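Dear Heidrun,

Thank you again for your patience over December. The simulated cell is running nicely and Gertraud now has the two-finger gripper working around the fixture, with the pair of white gears set out on the grey surface.
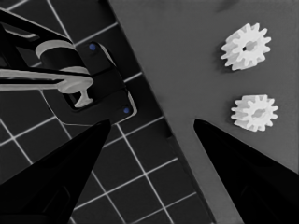

On the budget, Fabian has 629 euros left for fingertips, and the quote from Peton came in at 158 a set - kinder than we feared.

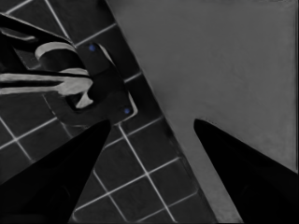
We would still like to hold back the Lowther arm order until the spring, if you are happy with that. Wendelin will send the revised sheet.

Warmly,
Seung-woo Myung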